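Gripper thread, November 1, 2021. Long one, so get yourself a coffee, friends!

1/ We had a jaw on one of the hand-held grippers quit closing all the way. Over 18 tries at the candy tray before I believed it (I kept blaming the slick wrappers, sorry, wrappers).

2/ Candy work at the big white table:

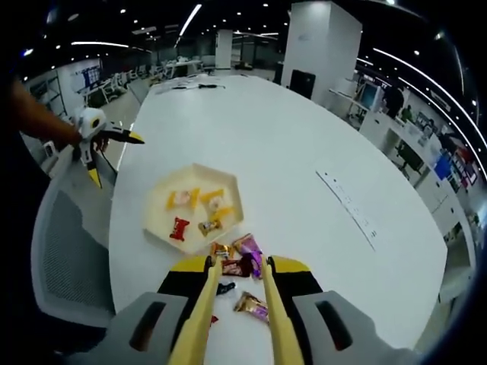
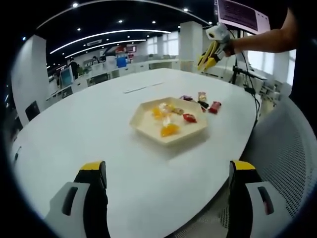
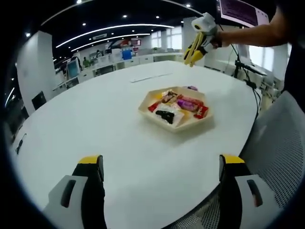
3/ The trouble was a loose screw behind one finger. I snugged it up, and it held for 11 grabs, then slipped again. New screws are coming from Potgieter, bless them.

4/ Till then, please leave that one on the shelf!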